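Takgate Folding Worktable, White

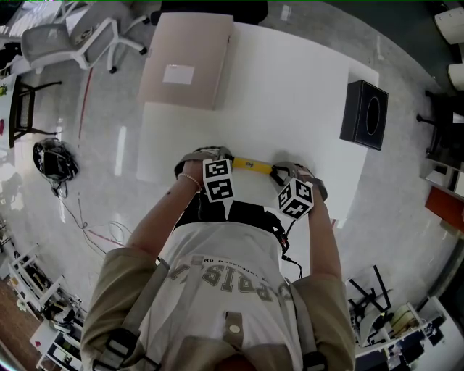

The Takgate in white, with a yellow bar, the pink board and a black box.

Hi, I'm Davoud Moradi, and I run the little shop at Bidard where we sell tables, shelving and stools for studios and workrooms. The Takgate is the one I get asked about most, so I've tried to put everything I know on this page (sorry, I do go on about tables!).

It's a plain white rectangle and I like it that way. Small stuff shows up well on it. Put down a yellow bar or a black box and you can find it again with half an eye, and even a pale pink board stands out from the top, which surprised me a bit. My old desk was dark brown and I lost screws on it every single week.

You can stand at it or sit at it. I stand most of the morning and pull up an office chair after lunch. If you're tall, get the leg extenders — they screw in by hand, and they're listed under Shirazi Extenders on the accessories page.

What you get: the tabletop, the folding legs, four rubber feet and a bag with two spare feet, because everybody loses one. No tools in the box and you don't need any. Open the legs, push until they click, turn it over with a friend.

Cleaning is a damp cloth and a drop of dish soap. Please don't use scouring powder on it. I tried that on a return once and it left a cloudy patch I never got out. Marker comes off if you catch it the same day, coffee too. Hair dye, no!

On tiled floors, do fit the rubber feet. A polished floor is slippery and the bare legs will creep when you lean on one end. On wood they're kinder to the finish as well.

We've sold 1,039 of these now, and I still have 204 in white in the back. The gray ones are gone until July. If you want shelving to go with it, the Vultholm units come in white too and the two whites are close, though I won't promise a perfect match — mine are a tiny bit warmer next to the table.

Pickup at Bidard is free. For delivery, put your floor number in the notes box, and tell me if there's no elevator.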